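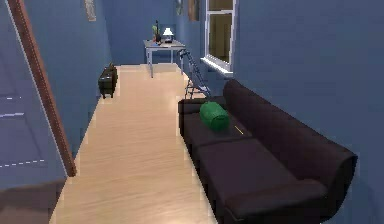 Every rental listing I read this summer promised me a place that "sleeps six." I've come to distrust that verb more than any other in the travel business. Sleeps six how? On what?

We took a house in Coutinho for a week in August, booked through Ovex, four adults and two kids. The listing had 418 reviews for the host's various properties, lumped together so you couldn't tell which house anyone was talking about. Two bedrooms held four of us. The other two "sleeping spaces" were a pull-out in the living room and a mattress on a landing, where whoever lay down got stepped over by everyone heading for the bathroom. The kids thought it was great until the first night.

I don't think the host lied. Ovex lets owners type in any number they like, and the search page sorts by it. A bigger number gets you in front of more families. So a place that suits four comfortably becomes a place for six, and in Grikau, where my friend Sidra Ansari spent a long weekend, a studio was sold as suitable for five. She went with one other person and said it felt full.

Then there's the price. We were quoted $235 a night. The cleaning fee, the linen fee and something called a guest support charge showed up on the last screen, after I'd already talked everyone into it. The guest support was a chat window. It took 14 hours to answer a question about the hot water, and the answer was a link to the house manual, which I had open on my knees.

Defenders of these sites say the reviews sort it all out. Do they? Guests get rated too, and plenty of people won't risk a sour mark from a host over a bad mattress. I gave our place four stars myself and left out the landing, so I'm part of the problem.

I'd settle for one dull rule: list the beds in rooms with a door, and put that number first. Anything else can go further down the page, next to the board games. Until then I'm booking for six whenever there are four of us, and reading the floor plan before I look at the pool.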